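Moving the shop to Sotport

2012-12-06
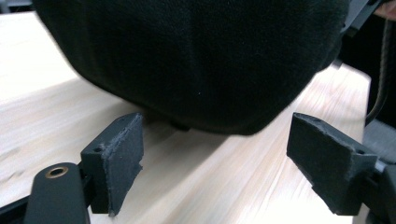 Black fabric over a wooden table.

I have moved the repair business out of the spare room and into a rented space in Sotport. Several people have emailed to ask how it went and whether I'm still taking jobs. I am, but read to the end before you send anything.

The new place is the back half of a former shoe store on Belmonte Street. The rent is $355 a month, heat included. I looked at two cheaper rooms and neither had a window. I do a lot of matching of thread and yarn, and under fluorescent tubes navy and black are the same colour.

Rachid El Fassi has the front half, where he sells luggage and re-covers the odd chair. We share the washroom and the kettle. He signed his lease in July and talked the landlord into painting the whole unit before I came, so I got grey walls and not the old mustard. He also had a key cut for me, and I still owe him for that.

It took 4 trips in my brother-in-law's van. The industrial machine went first. It weighs more than I do and the head has to come off the table before you can get it through a door. I would pay movers for that one if I had to do it over. The shelving went last and should have gone first, as everything else sat in boxes on the floor for a week while I waited to have somewhere to put it. I still haven't found the good bodkin.

The insurance was the part I had put off. My home policy covered customers' clothing up to a point, and the new space needed its own. I called three companies. One wouldn't quote on a business this small, one wanted a full inventory, and the third did it over the phone in a quarter of an hour. The deductible is $200, so a lost sweater isn't worth a claim, but a flood would be.

Hazem Abdel Rahman asked in the comments last month if I would raise my prices. Yes, a little, starting in January. Moth holes and elbows stay the same. Zippers go up. Replacing a zipper in a lined winter coat takes most of a morning and I have been charging for half of one. Anything already in the queue gets the old price.

Parking is free on the street after six and metered before that. There is a small lot behind Kuvetti, the bakery on the corner, and they don't mind if you are in and out. Come to the side door. The front door is Rachid's and he closes earlier than I do.

For mail, please use the box number and not the street address: Box 1673, Sotport. Put your name and phone number inside the parcel as well as on the outside. I have one cardigan on the shelf that came in a torn bag and I have no idea who sent it. Green, shawl collar, leather buttons. If it's yours, please call.

I'm closed from the 22nd until after New Year's. Coats needed before the holidays have to reach me by the 14th.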